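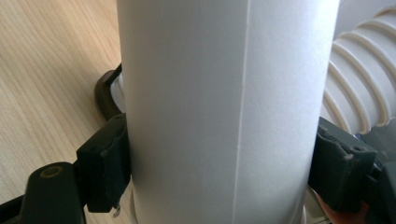 Betville Technical Center — Equipment Evaluation Group

Aidoo Hand-Held Gripper, demonstration notes
Posted December 2019 by Harvey Doucette

Availability: on trial, not yet on the booking list
Contact: Shabnam Memon, Equipment Desk

Jeferson Teixeira from Aidoo brought the gripper to our open day and gave two sessions in the upstairs lab. I sat through both. The sales sheet calls it "ready for any bench." I'd like to see the bench they had in mind.

What you get is a two-finger gripper that a person holds and works by hand, with a camera looking down the fingers. You do the task yourself, the recordings go off for training, and later an arm is supposed to do the same thing. The work shown was gripping a white cylinder from both sides and keeping it upright. For that job it is a decent tool. The fingers are simple black blocks and the screws are easy to get at, so I expect our own shop could service it.

My doubts are about everything after that. Jeferson says 45 minutes of recording is enough for one task. When I asked what happens if you change the object, the answer got long. Apinya Khunthong asked the same thing in the second session and was told it "depends on the surface." Fine, but we buy equipment for people who change the object every week.

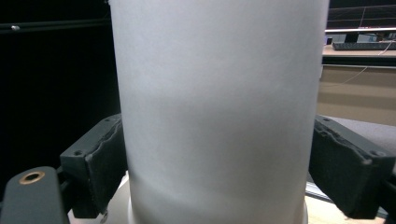
The price is the other thing. The quote is 900 a month on a short lease, and training is billed on top of it. Larndale has had one since June and Robel Ambaye over there tells me they have 42 recorded sessions and no arm running yet. He likes it more than I do — he also doesn't sign for it.

Pads are sold separately and count as a wear item. Ask how long a set lasts before you ask for anything else. I did and got no number.

Anyone wanting to try the unit can ask Shabnam for a slot. Bring your own parts, the awkward ones especially. The Kokura model is still due for a visit and I won't recommend either until I've seen both do the same job.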